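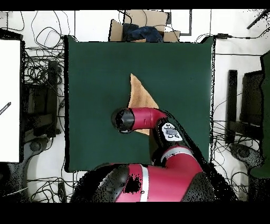 November, folding table, afternoon

Stayed on the tan cloths all session. Working out which folds we put on the care sheet for the Lavoie hand towels and which we drop. The Zemevau batch can wait.

Triangle fold: corner to corner, press the crease with the flat of the hand. Looks good on the green but takes up too much shelf depth, and the point gets bent when they're stacked. Tumell wants 17 to a shelf. I'd leave the triangle for display only.

Thirds: better. Start with the towel flat, hem toward you, and smooth from the middle out before the first fold. If there is a ripple left in the pile it turns into a ridge two folds later.
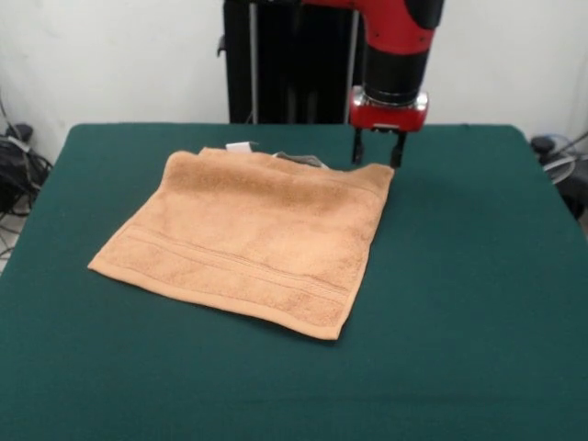 The woven band near the end is the best guide for lining up. The pile stretches a little and the outer hem isn't always true, so go by the band. Tag goes to the back edge and gets tucked in on the last fold – otherwise it sticks out of the stack.

Washed size is about 100 cm on the long side for the bath towels, so the same thirds come out too wide for the Iden shelves. Try quarters on those.

To do:
– rewrite step 2 on the care sheet (smooth first, then fold)
– check whether lot 111 has the tag on the same edge
– lint roller for the green cloth, the terry sheds
– dark blue cloths still to be folded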